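Planning a Two-Arm Bench: Your Questions on Buying and Budgeting

We get a lot of mail from small shops, school labs and repair benches that want a pair of tabletop robot arms and have no idea what to write on the purchase request. We love these questions! The answers below come from setting up our own benches at Pascombe, and we update them whenever we learn something new (last big update: April).

Do I really need two arms?

It depends on the job. One arm is plenty if you are picking a part from a tray and dropping it in a box. Once the work is floppy - cables, bags, cloth, tubing - a second arm makes a huge difference, as one can hold while the other pulls. If money is tight, buy one arm now and a base plate with room for two. You'll be glad you did.

What should go on the budget besides the arms?

More than most people expect. Our planning sheet has lines for the base, power supplies, grippers, camera mounts, cameras, a control computer, spare servos, cables and a decent table. Put shipping on its own line too. And please leave 10 percent for things you forgot. We have used ours up on every single build.

How much table do we need?

Measure the reach of both arms first, then add space for a keyboard and a bin of parts. We leave 30 inches of clear surface in front of the base and like a heavy table that doesn't shake when an arm stops fast. Plain wood works great. You can clamp to it, screw into it and sand it when it gets ugly.

Should we buy new or used?

Both can work out well. A used pair is a fine way to start if the seller will run every joint through its full range for you on a video call. Ask for the power supplies and the original base plate, too. What we'd always buy new are the servos that go in the spares drawer.

Which grippers should we order first?

Start with the two-finger ones that come with most kits. We ran a pair of those for a whole season before trying anything fancier, and they handled far more than we'd hoped. The Drullia soft pads are a nice later upgrade for glossy parts. Claritz makes a narrow fingertip that we like for connectors, but lead times can be long, so order early.

Can a pair like this handle cables?

Yes, and it's our favorite thing to work on! Cable sorting is a tough job to plan for, so budget time as well as money. We set aside 170 hours for our first cable project, counting setup, practice runs and fixing our own mistakes. Thin wires with small plugs on the end are the hardest, and they're also the best test of whether your grippers and cameras are good enough. Put a real tangle from your own shop on the table before you spend anything on upgrades.

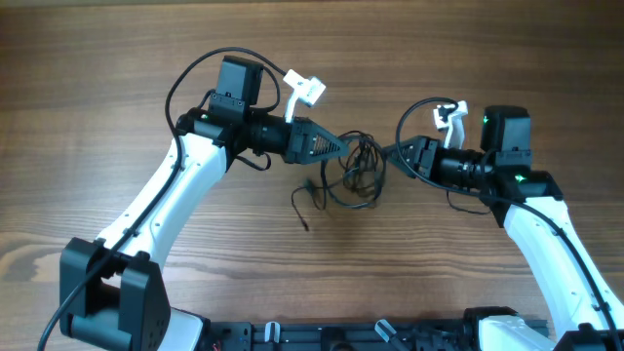
What about cameras?

Plan on one per wrist and one looking at the table from a fixed spot. Buy the mounts at the same time as the cameras and check that the screw holes match. The Witkowska bracket fits most of what we own, and a printed mount is fine if you have a printer handy. Leave plenty of slack in every cord that runs along a moving arm.

How many spares should we keep?

We keep 2 servos and a full set of arm cables in a drawer. Wrist servos get the most use on our benches, so those are the ones we stock.

When should the order go in?

Work backward from the day you want to be running. Give yourselves a month for delivery and another for setup and training. If your budget year ends in summer, start asking for quotes in spring, and get the table in place before the boxes show up.

Can you look over our parts list?

Sure, we'd love to. Send it through the contact form with a line on what you want the arms to do and the size of your table.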